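Reading time: 4 minutes

Family Care in Later Life
Notes for week six: Siblings who share the care of a parent
Prepared by Divina Padilla

Last week we looked at one daughter and one mother. This week we have more people in the room. When a parent begins to need help, brothers and sisters who did not make a decision together for twenty years must suddenly make many, and often by telephone.

Please read the Louro case before the class. It is three pages only. I give a summary for those who were absent.

1. The Louro family

Joana Louro lives ten minutes by car from her father, who is 81. Her older brother lives 866 kilometres away and visits in August. The younger brother lives in the same city but works night shifts. In the first year Joana did the shopping, the pharmacy and the bank. She did not ask for help, and her brothers did not offer it. The older brother sent $285 every month and believed this was his part. Joana believed the money was for their father and had nothing to do with her work. Both of them were correct from their own side.

The quarrel started over a small matter, the colour of the new curtains. In my experience it very often starts so.

2. Who is "the one who does it"

In most families one child becomes the main carer without any discussion. It can be the one who lives closest, or the one without small children, or simply the one who picked up the phone first. Agnes Eide, who gave the guest talk last term, calls this person the default carer. I find the term useful and we will use it in the essays.

Note two things about the default carer:

- She (it is often she) has the most information, and therefore the others depend on her reports. Some siblings hear a report as a complaint.
- After some months she may find it hard to let another person do a task in a different way. Remember the discussion of Joana and the soup.

3. The distant sibling

We are sometimes too hard on this person. Gonçalo Bettencourt wrote a diary during the two years his sister cared for their mother, and he describes a kind of guilt which made him phone less, and not more. He also describes how on visits he wanted to repair everything in three days: the tap, the diet, the doctor. His sister was tired after each visit.

Tasks which can be done from far away include paying bills, arguing with the insurance company, ordering the groceries, and a regular call to the parent at a fixed hour. Gonçalo's call was at 6:30 in the evening, when his mother used to feel lonely.

4. The family meeting

Amândio Serrano recommends to hold the first meeting before there is a crisis. His advice, a little shortened:

- Invite the parent. If the parent cannot follow everything, invite them for the first part.
- Begin with what each person can do, and leave for later what each person should do.
- Write down the tasks with a name beside each one.
- Do not discuss the inheritance at the same meeting.
- Agree on the date of the next meeting.

I would add: eat first.

5. For the next class

Write 800 to 1000 words on a task in your own family (cooking, driving, holidays) and how it came to belong to one person. You can change the names. Bring a printed copy, please, as we will exchange them in pairs.

Related notes
Week four: When a parent stops driving
Week five: Help that is not wanted
Week seven: Grandchildren as carers

© Divina Padilla. For use by enrolled students. Back to top
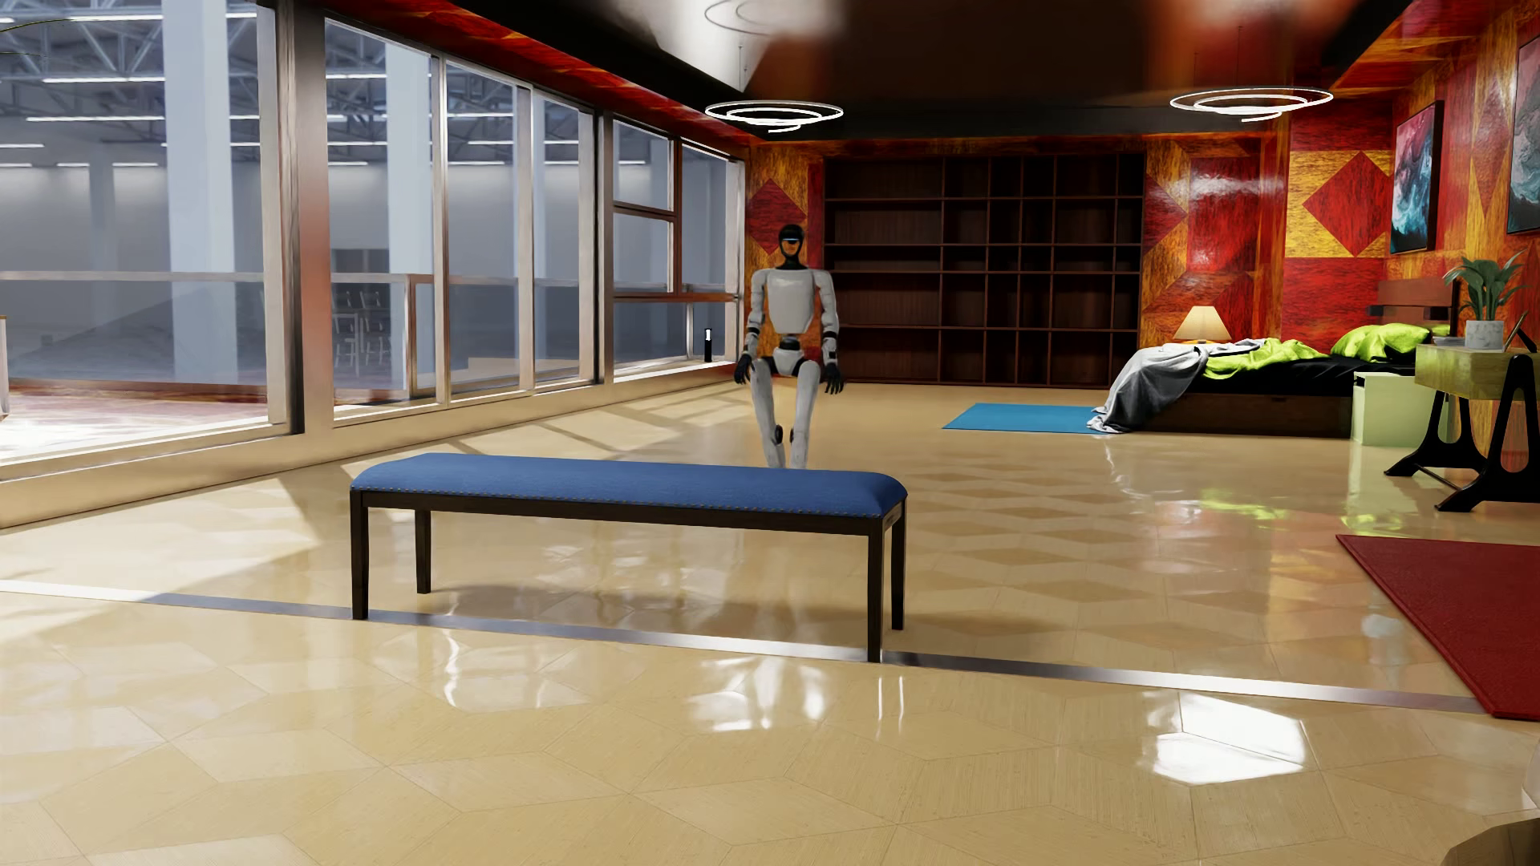
Humanoid robot behind a blue upholstered bench (computer rendering)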